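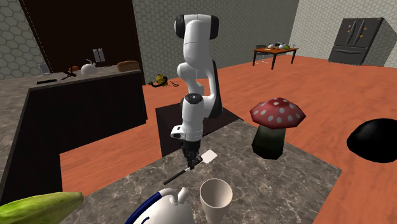 시뮬레이션으로 만든 주방. 로봇 팔의 그리퍼가 조리대에 놓인 뒤집개 위로 내려와 있다.

트라키츠(Trakitz) 소식 2024년 9월 23일
집안일 로봇, 뒤집개 하나를 치우는 데 어디까지 왔나

지난 호가 나간 뒤 독자들이 가장 많이 보낸 질문은 "그래서 설거지는 언제 해 주느냐"였다. 이번 호에서는 설거지보다 훨씬 앞 단계에 있는 일을 다룬다. 조리대에 놓인 물건을 집어서 다른 자리로 옮기는 일이다. 사람에게는 일이라고 부르기도 민망한 동작인데, 가정용 로봇을 만드는 쪽에서는 여전히 여기에 시간을 가장 많이 쓴다.

취재에는 두 곳이 응했다. 카넨트(Kanent)는 로봇 팔을 움직이는 소프트웨어를 만드는 회사이고, 숨로(Soomro)는 단체 급식용 주방을 운영하면서 조리 보조 설비를 직접 들여와 써 보는 회사다. 한쪽은 개발하는 입장, 한쪽은 사서 쓰는 입장이라 같은 질문에 다른 답이 나오는 대목이 많았다. 두 회사는 거래 관계가 없다.

왜 뒤집개인가

카넨트에서 조작 평가를 맡은 야에 우치다(Yae Uchida)는 주방 도구 중에서도 뒤집개를 자주 시험에 넣는다고 했다. 납작한 날이 있고, 가느다란 자루가 있고, 손잡이가 따로 있다. 어디를 잡느냐에 따라 그다음에 할 수 있는 일이 달라진다. 날을 잡으면 옮길 수는 있어도 쓸 수가 없다. 자루 가운데를 잡으면 들리기는 하는데 무게가 한쪽으로 쏠려 돌아가기 쉽다. 손잡이 끝을 잡으면 쓰기에는 좋지만 조리대에 바짝 붙어 있어서 손가락을 밀어 넣을 틈이 좁다.

컵이나 주전자는 옆에서 감싸 쥐면 된다. 높이가 있으니 손가락이 바닥에 닿을 걱정을 덜 해도 된다. 뒤집개처럼 낮게 누운 물건은 사정이 다르다. 그리퍼가 위에서 곧장 내려와야 하고, 조금만 더 내려가면 상판을 찍고, 조금 덜 내려가면 허공을 집는다. 그래서 이런 물건을 몇 번이나 제대로 집는지를 보면 팔 전체의 수준을 대강 가늠할 수 있다는 것이 우치다의 설명이다.

카넨트가 최근에 돌린 시험에서는 41번을 시도해 29번을 성공으로 기록했다. 여기서 성공은 도구를 들어 올려 지정한 자리에 내려놓고 손을 뗀 경우만 가리킨다. 집었다가 떨어뜨린 경우, 제자리에 놓았지만 옆에 있는 물건을 밀친 경우는 모두 실패로 셌다. 시험은 전부 시뮬레이션에서 했다.

숫자만 놓고 보면 열 번에 일곱 번꼴이다. 연구 발표 자리에서라면 괜찮다는 말을 들을 수 있는 수치이고, 집에서 쓰는 물건이라면 환불 사유가 된다. 열 번에 세 번 물건을 떨어뜨리는 식기세척기를 사는 사람은 없다. 우치다도 이 점을 피해 가지 않았다. "지금 수치로는 제품 이야기를 할 수 없습니다. 저희도 안에서 그렇게 말합니다."

실패는 어디서 나왔나

기록을 보면 실패의 상당수가 손가락을 닫기 직전에 결정됐다. 팔이 엉뚱한 곳으로 간 경우는 드물었다. 뒤집개를 찾고, 그 위까지 팔을 보내고, 그리퍼를 벌리는 데까지는 대부분 문제가 없었다. 그다음 몇 센티미터에서 갈렸다.
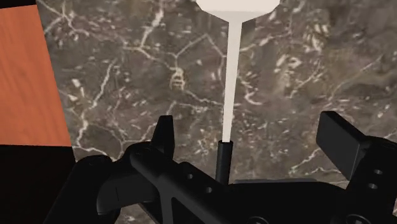
우치다는 이 구간을 사내에서 "마지막 손가락 길이"라고 부른다고 했다. 벌린 두 손가락 사이에 손잡이가 들어와 있더라도 방향이 어긋나 있으면 닫는 순간 도구가 돌아간다. 손가락 한쪽이 먼저 닿으면 도구가 반대쪽으로 밀려난다. 사람은 손끝에 닿는 느낌으로 이런 오차를 고치고, 고쳤다는 사실도 모른 채 지나간다. 로봇은 닿기 전에 본 것만으로 판단하거나, 닿은 뒤에 들어오는 신호를 해석해서 다시 움직여야 한다. 두 번째 방식이 결과는 좋지만 느리다.

얼마나 느린지도 물었다. 성공한 시도를 놓고 보면 동작을 시작해서 손을 뗄 때까지 중간값이 17초였다. 조리대에서 뒤집개를 들어 옆으로 치우는 데 걸린 시간이다. 도구가 하나라면 기다릴 만하다. 저녁을 차리고 난 조리대에는 도구가 하나만 있지 않다.

속도를 올리는 것은 어렵지 않다고 한다. 팔 자체는 훨씬 빠르게 움직일 수 있다. 빠르게 움직이면 실패가 늘고, 실패했을 때 일어나는 일도 커진다. 천천히 밀린 컵은 자리만 조금 바뀌지만 빠르게 밀린 컵은 바닥으로 간다. 카넨트는 당분간 속도를 그대로 두고 성공률부터 올릴 계획이다.

물건이 함께 놓여 있을 때

시험용 주방의 조리대에는 뒤집개 말고도 컵, 주전자처럼 생긴 물건, 초록색 채소나 과일, 빨간 갓에 흰 점이 있는 커다란 버섯 모형이 올라가 있다. 실제 부엌에 저런 버섯이 있을 리는 없지만, 우치다의 말로는 생김새가 낯선 물건을 섞는 데에는 뜻이 있다. 집집마다 조리대에 무엇이 올라가 있을지 개발하는 쪽에서는 알 수 없다. 장난감, 약통, 택배에서 꺼낸 무언가가 도마 옆에 놓여 있는 것이 보통이다. 처음 보는 물건을 만났을 때 로봇이 해야 할 일은 대개 건드리지 않고 지나가는 것이고, 이것도 연습이 필요하다.

어려운 것은 겹쳐 보이는 물건이다. 주전자 뒤에 무엇이 있으면 로봇은 그 물건의 일부만 본다. 어디까지가 주전자이고 어디부터가 뒤의 물건인지 나누지 못하면 길을 너무 넓게 돌아가거나, 반대로 비어 있다고 생각한 자리로 팔꿈치를 밀어 넣는다. 팔꿈치에 해당하는 관절이 물건을 치는 실패는 손끝에서 나는 실패보다 적지만, 한번 나면 치울 것이 많아진다.

상판 무늬도 변수다. 줄무늬가 많은 돌 상판에 가느다란 물건이 놓이면 자루와 무늬를 가르는 일이 단색 상판보다 까다롭다. 카넨트는 같은 시험을 상판 무늬만 바꿔 되풀이하고 있는데, 아직 정리된 결과를 내놓지는 않았다. 이번 호 마감 전에 받을 수 있는지 물었으나 11월에 한꺼번에 공개하겠다는 답을 들었다. 공개되면 이 지면에서 다시 다룬다.

사서 쓰는 쪽의 이야기

숨로의 설비 담당 콜름 멀리건(Colm Mulligan)은 로봇 팔에 대해 훨씬 짧게 말하는 사람이다. 그가 일하는 급식 주방에는 팔 형태의 장비가 한 대 있고, 맡은 일은 같은 크기의 용기를 벨트에서 받아 선반에 쌓는 것이다. 용기는 언제나 같은 방향으로 온다. 그릇의 높이도 같고 간격도 같다. 멀리건은 이 일에 한해서는 만족한다고 했다.

문제는 그 옆자리다. 조리가 끝난 뒤 작업대를 정리하는 일도 맡겨 보려고 플리세오(Pliseo)라는 정리 보조 프로그램을 3주 동안 붙여 썼다. 국자, 집게, 뒤집개, 계량컵을 각각 정해진 통에 넣는 작업이었다. 처음 며칠은 직원들이 도구를 가지런히 늘어놓아 주었고 그럭저럭 돌아갔다. 바쁜 시간이 되자 도구가 서로 포개진 채 작업대에 쌓였고, 팔은 맨 위에 있는 것을 집으려다 아래에 있는 것까지 끌고 왔다. 직원 한 사람이 옆에 붙어서 도구를 떼어 놓기 시작했는데, 그 시간이면 직접 통에 넣고도 남았다.

멀리건은 계약을 연장하지 않았다. 프로그램이 나빴다고 보지는 않는다고 했다. "늘어놓아 주기만 하면 잘 집습니다. 그런데 늘어놓는 게 정리의 절반이에요. 나머지 절반만 해 주는 기계에 자리를 내줄 수는 없었습니다."

이 말은 우치다의 시험과 나란히 놓고 볼 만하다. 카넨트의 시뮬레이션 주방에서 뒤집개는 다른 물건에 깔려 있지 않고 열린 자리에 혼자 누워 있다. 그 조건에서 나온 것이 앞의 수치다. 포개진 도구를 넣은 시험은 준비 중이며, 우치다는 첫 결과가 지금보다 많이 낮을 것으로 본다.

시뮬레이션 점수를 어떻게 읽을까

독자 중에는 시뮬레이션에서 한 시험이 무슨 의미가 있느냐고 묻는 분도 있을 것이다. 장점은 분명하다. 같은 배치를 똑같이 다시 만들 수 있고, 물건을 떨어뜨려도 깨지지 않으며, 밤새 돌려도 주방을 치울 사람이 필요 없다. 새 버전이 옛 버전보다 나아졌는지 따질 때는 이만한 방법이 없다.

한계도 있다. 시뮬레이션 속의 뒤집개에는 기름이 묻어 있지 않다. 손잡이가 눌려 휘지 않고, 상판에 물이 고여 있지도 않다. 마찰을 얼마로 잡느냐에 따라 결과가 꽤 달라지는데, 그 값을 실제 부엌에 맞추는 일은 아직 손이 많이 간다. 멀리건은 이 이야기를 듣더니 자기네 집게는 언제나 미끄럽다고만 했다.

그래서 본지는 이런 숫자를 소개할 때 세 가지를 함께 적기로 했다. 시험한 장소가 시뮬레이션인지 실물인지, 무엇을 성공으로 셌는지, 시험하는 동안 사람이 끼어들었는지다. 이번 시험의 경우 장소는 시뮬레이션이고, 성공의 기준은 앞에 적은 대로이며, 시도 중에 사람이 조작을 넘겨받은 일은 없었다고 카넨트가 밝혔다. 마지막 항목은 회사의 말을 그대로 옮긴 것으로 본지가 따로 확인하지는 못했다.

업체가 내놓는 시연 영상을 볼 때도 같은 항목을 따져 보면 도움이 된다. 영상에는 대개 성공한 시도가 실린다. 몇 번 해서 몇 번 된 것인지 적혀 있지 않다면 물어보는 편이 좋고, 재생 속도도 확인할 필요가 있다. 여덟 배속으로 돌린 영상에서는 어떤 로봇이든 부지런해 보인다. 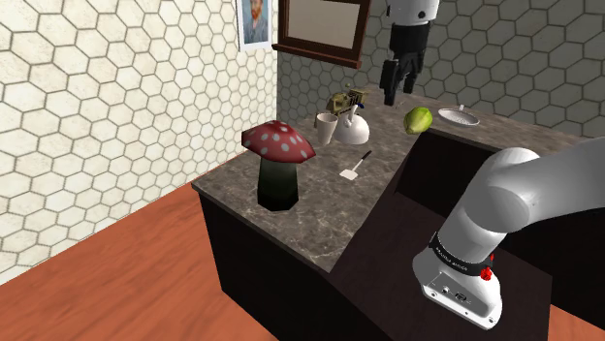 지금 맡길 수 있는 일과 아직 이른 일

두 사람에게 같은 목록을 주고 지금 로봇 팔에 맡길 수 있는지 답해 달라고 했다. 답이 같았던 항목부터 적는다.

같은 그릇을 같은 자리에 쌓기: 둘 다 가능하다고 했다. 멀리건은 이미 하고 있고, 우치다는 어렵지 않은 축에 든다고 보았다. 다만 가정에서는 이 일만 시키려고 팔을 들일 이유가 없다는 데에도 두 사람의 의견이 같았다.

빈 조리대 닦기: 우치다는 가능, 멀리건은 조건부라고 답했다. 닦는 동작 자체는 되지만 얼룩이 남았는지 살펴서 다시 닦는 것은 다른 일이라고 멀리건은 덧붙였다. 급식 주방에서는 닦았다는 기록보다 닦인 상태가 중요하다.

흩어진 조리 도구 제자리에 넣기: 둘 다 이르다고 했다. 도구가 서로 떨어져 있으면 해 볼 만하고, 포개져 있으면 사람이 하는 편이 빠르다.

컵과 주전자 옮기기: 비어 있을 때는 가능, 내용물이 들어 있으면 이르다. 뜨거운 물이 든 주전자는 두 사람 모두 목록에서 빼 달라고 했다.

냉장고에서 재료 꺼내기: 이르다. 문을 여는 것, 안쪽의 물건을 가려내는 것, 앞에 놓인 것을 잠시 치웠다가 되돌려 놓는 것이 한 번에 이어져야 한다. 우치다는 각각을 따로 하면 성공률이 나쁘지 않은데 이어 붙이면 급격히 떨어진다고 했다. 한 단계의 성공률이 열에 아홉이라도 네 단계를 거치면 셋 중 하나는 실패한다.

설거지: 목록의 마지막 항목이었고 두 사람 다 웃었다. 식기세척기에 그릇을 넣는 것까지로 범위를 좁히면 우치다는 "그릇 종류를 정해 주면 해 보겠다"고 했고, 멀리건은 세척기는 이미 있으니 괜찮다고 했다.

구입을 고민하는 독자에게

최근 가정용이라는 이름을 단 로봇 팔이 조금씩 나오고 있다. 값은 여전히 높고, 설치하려면 조리대 옆에 팔의 받침을 고정할 자리가 있어야 한다. 받침이 차지하는 면적보다 팔이 휘두르는 공간이 문제가 되는 경우가 많다. 좁은 주방이라면 팔이 움직이는 동안 사람이 들어가지 못하는 구역이 생긴다는 점을 먼저 따져 보기 바란다. 아이나 반려동물이 있는 집이라면 더 그렇다.

업체에 문의할 때는 집에서 실제로 쓰는 도구를 몇 가지 들고 가서 그 자리에서 집어 보게 하는 방법을 권한다. 시연장에 놓인 물건은 그 로봇이 가장 자주 집어 본 물건일 가능성이 높다. 낮게 눕는 도구, 투명한 컵, 손잡이가 휘어진 냄비를 하나씩 섞으면 차이가 잘 드러난다. 거절하는 업체도 있을 텐데, 거절한다는 사실도 참고가 된다.

유지 비용도 물어보아야 한다. 숨로의 경우 그리퍼 손가락 끝에 붙이는 패드를 주기적으로 갈아 끼우고 있고, 교체하는 동안 장비를 세운다. 멀리건은 패드 값보다 세워 두는 시간이 더 아깝다고 했다. 가정에서라면 이 부담이 작겠지만, 패드를 어디서 살 수 있는지, 회사가 문을 닫으면 어떻게 되는지는 알고 시작하는 것이 낫다.

다음 호 안내

다음 호에서는 빨래 개기를 다룬다. 천은 집을 때마다 모양이 바뀌므로 뒤집개와는 전혀 다른 문제가 나온다. 집이나 가게에서 정리용, 청소용 로봇을 써 본 독자는 장비 이름과 사용 기간, 지금도 쓰고 있는지를 적어 편집부로 보내 주시기 바란다. 그만 쓰게 된 분의 사연도 받는다. 카넨트에 묻고 싶은 질문이 있으면 함께 보내 주시면 11월 결과 공개에 맞춰 우치다에게 전달하겠다.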